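The dull work behind a virtual cell

Before a robot arm picks up a single block at Brescombe, it spends a few weeks as a set of numbers on Xiaoqing Hao's computer. Hao looks after the simulated cell at Grultoseck, a small firm that builds handling stations for training workshops and small warehouses. The cell is a copy of a room with one arm, one table and a few pieces of furniture. Her job is to keep the copy close enough to the truth that a program tested in it will run on the real machine.

Most people who visit expect to see the arm doing something clever. What they get is a morning of checks. Hao starts with the base, because everything else is measured from it. If the base is a few millimetres out on the tabletop, each pick will be out by at least that much, and the error grows if it is turned as well. She puts the arm in a bent pose with the gripper pointing straight down, close to the surface, and reads the gap at the fingertips.

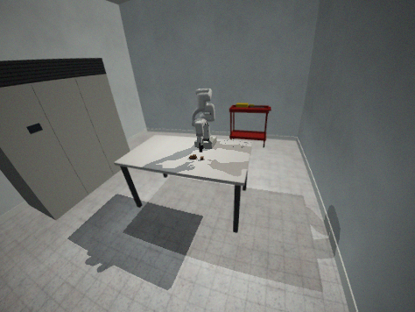
Furniture counts

The cabinet against the wall and the red cart at the back are in the model for a reason. The arm must never swing into them, and a wide camera view will pick them up whether the programmer wants it to or not. An early version of the cell left the cart out. The vision software then had to be trained a second time, at a cost of 16 days.

"You can save yourself an afternoon by leaving things out," Hao says. "Then you pay for it in December when everyone wants to go home."

She keeps a log of every change, written in plain sentences. There are 111 entries so far. A typical one reads: "Table height down 2 mm to match the drawing. Ran the pick test again. No other changes."

The second part of the morning goes on the gripper. The virtual one has two fingers and a view that looks out along them, so the housing fills the bottom of the picture and the fingers reach in from either side. Grip is the hardest thing to copy. Too little friction and a block slides out as the arm lifts. Too much and it sticks to the fingertips after they open, something no real block has ever done for her.

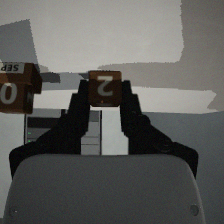 A numbered block between the fingers in the simulated cell, with two more blocks at the left.

The blocks are simple wooden shapes with numerals on them, and they make good test pieces. A square side gives the fingers a flat face to close on, and a numeral tells the software which way up the block is. Hao runs 50 picks after any change to the friction setting and watches a handful of them at full size. The rest she leaves to a script written by Demchenko, the firm's controls engineer, who built the first version of the cell and still gets called when it stops.

His script flags any run where the fingers close at different times. It was added after a spring in which the left finger led the right by a fraction of a second and knocked blocks round before gripping them. The fault was a single wrong value in the joint file. Finding it took most of a week.

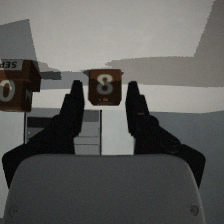

Approach is checked separately from grip. The fingers have to be open wide enough to clear the block on both sides, and they have to be level with each other before they move in. Hao steps through this part slowly and stops the program at set points. If the gap looks uneven she goes back to the base figures and starts again, even if that means losing the morning.

Then there is the light. Shadows from the arm fall across the tabletop and the floor, and they shift as the joints move. A vision system can mistake a dark patch for an object, so Hao varies the lamps from one batch of runs to the next. The full set is 700 runs. It goes on overnight and the results are waiting at eight.

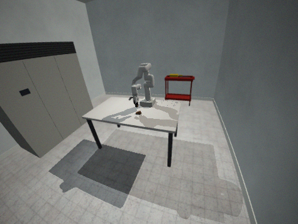 Grultoseck uses a package called Liditex to keep the versions in order. Each one is saved with its log entry, and nothing is deleted. When the Brescombe team moved their table last year, Hao went back four versions, changed the position and carried the later fixes forward one at a time. It took two days, with the overnight set run on both.

The next job is the tabletop. The model treats it as perfectly flat and the real one has a slight dip towards the front edge. Brescombe has sent over a sheet of measurements, and Hao plans to put them in once the current set has finished.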